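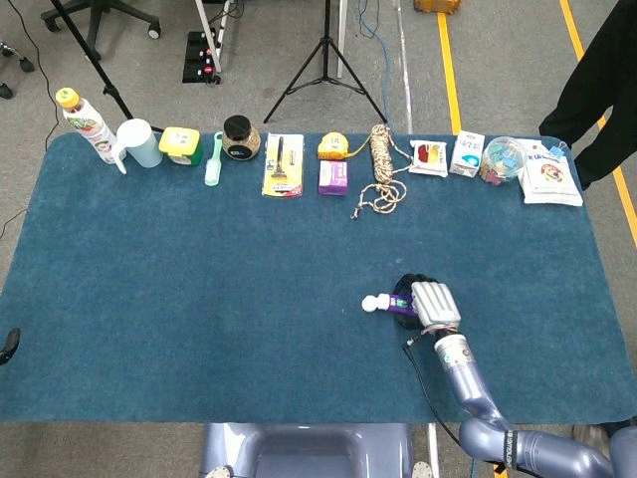
Ladville Store Room – Shared Supplies Check, October
Checked by: Rhona Forsyth
Table 20

Lids and caps closed: OK
Glass jar: lid on. Keep away from the table edge.
Razor: OK, still in its blister pack. Leave it sealed until issued.
Rope: FAIL. Loose loops toward the middle of the mat. Recoil and tie off.
Tape measure: strap trailing – tuck it in.
Food packages: see comment.
Felt mat: OK
Cable near table: keep clear of the walkway.

Comments: Food should not share a table with brushes and razors. Move the snack package to the Carnegie shelf. Pitcher can stay.

Follow-up: Bastien Delaunay, before 4 p.m. Log under item 287.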